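Zirwood reach Kimaro Trophy semi-finals after deciding rubber

2018-10-05

Zirwood beat Cliltel 3-2 in the quarter-finals of the Kimaro Trophy, winning the deciding doubles 6-7 6-4 7-5 to secure a place in the last four of the indoor team tennis competition.

Cliltel, the holders, had taken a 2-1 lead after winning both opening singles matches, but Zirwood levelled the tie with a straight-sets win in the fourth rubber. The doubles pair then saved two match points on their own serve before breaking in the final game.

A crowd of 1,202 attended the evening session, 301 more than at the same stage last season. Play was delayed by 40 minutes in the afternoon while repairs were made to the lighting over the main court.

Zirwood will meet Ilteck in the semi-finals. The two clubs last played each other in February, when Ilteck won 4-1 in the league.

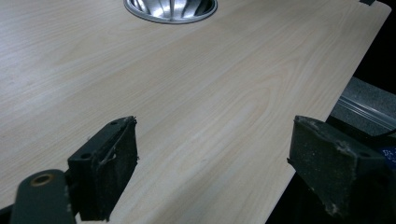

The tie will be held over two days at Ilteck's home courts – the first time the club has staged a match at this stage of the competition. Visiting supporters will be allocated 60 seats for each session. The order of play will be confirmed by the organisers next week.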